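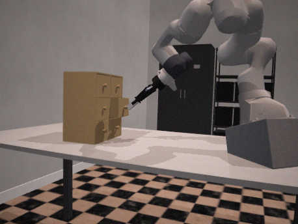 Ambiente simulado Drerkix: braço, pinça e móvel de gavetas.

Chamada de participantes para recolha de demonstrações por teleoperação
Projeto Jestano, outubro de 2024

O laboratório Cornau, em Toledo, procura 36 participantes para um estudo de demonstração de tarefas de manipulação. Cada participante controla à distância um braço robótico simulado no ambiente Drerkix e executa tarefas curtas de abertura e fecho de gavetas e de deslocação de um objeto pequeno. As trajetórias registadas servem para treinar políticas por imitação. Não se avalia a destreza individual.

O comando é feito com um controlador manual de seis graus de liberdade. A posição e a orientação da mão são convertidas em deslocamentos relativos da pinça, e um gatilho regula a abertura dos dedos. Um pedal suspende o acoplamento, o que permite reposicionar o braço do operador sem mover o robô. 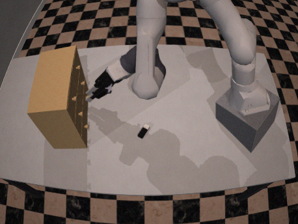
O operador dispõe de duas vistas da mesa, apresentadas em monitores separados, e não recebe retorno de força. O contacto com os puxadores tem de ser avaliado visualmente. As sombras projetadas no tampo ajudam a estimar a altura da pinça, e a fase de treino inclui exercícios específicos para isso.

Cada sessão dura 50 minutos, incluindo o treino e uma pausa. Um episódio começa com a leitura da instrução no monitor auxiliar e termina quando o operador prime o botão de fim. Os episódios falhados também são guardados, com etiqueta própria, e não devem ser repetidos por iniciativa do participante.
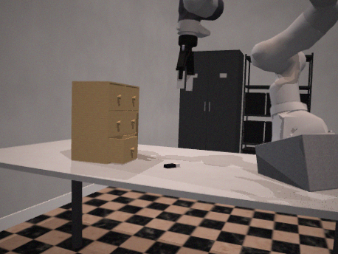 Lídia Sarmento Vaz

Requisitos:
Idade igual ou superior a 18 anos.
Visão normal ou corrigida.
Compreensão de instruções escritas em português ou espanhol.
Disponibilidade para duas sessões em dias diferentes.
Ausência de lesão recente no punho ou no ombro do braço dominante.

Não é necessária experiência em robótica. Quem participou na recolha de março pode candidatar-se, mas será colocado num grupo separado. Essa recolha produziu 1130 episódios válidos, com um mapeamento de comando diferente do atual.

São registados a pose do controlador, o estado das juntas, a abertura da pinça e as imagens simuladas. Não se grava a voz nem a imagem do participante. Os ficheiros são identificados por um código, e a tabela de correspondência é eliminada após o pagamento.
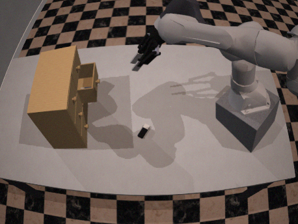
Mesa de trabalho com bloco de duas cores e uma gaveta aberta.

A compensação é paga por transferência no fim da segunda sessão. Em caso de desistência, é paga a parte correspondente ao tempo realizado.

As candidaturas fazem-se pelo formulário do projeto, indicando a mão dominante, a língua preferida para as instruções e os períodos disponíveis. A confirmação é enviada por correio eletrónico com o código da sessão e o consentimento informado, que deve ser lido antes da chegada ao laboratório e assinado no local.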